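Home | Papers | Issues | People | Contact

3. What Visitors Did in the Sulus Rail Museum

Tatu Mabula and Nikola Živković – May

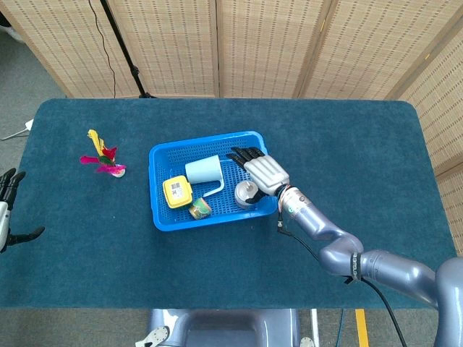 Figure 3. Feathered shuttlecock on a table covered in dark teal cloth, with a folding divider behind.

14 shares | 2 comments

I'll start with the part I got wrong. I went into the Sulus study sure that people came for the big steam engines, and I told Nikola so more than once. We logged 1,367 visits over two seasons, and the longest stops were in the ticket office! People stood there reading old timetables and looking for the town where a grandparent grew up.

We worked from paper maps of the floor, one per visit, with each stop timed and marked in pencil. That gave us 3,661 stops of a minute or more. Anything shorter we threw out (Chepkoech Massawe argued for keeping them, and she may be right – see Section 5). Family groups were logged as one visit, so a parent waiting on a bench while the kids climbed into the cab doesn't show up at all.

The engine hall still drew nearly everybody. They walked in, looked up, took a picture and moved on to the signal room. Guided groups stayed longer, but I wouldn't lean on that much, as the guide decides when they leave. Fikri Ngui saw the same pattern in his earlier notes from the Keskinen tram depot, where the map room beat the trams on a much smaller sample.

We didn't ask anyone why they stopped where they did. The interviews came later, at Skenis, and I go through those in the next section.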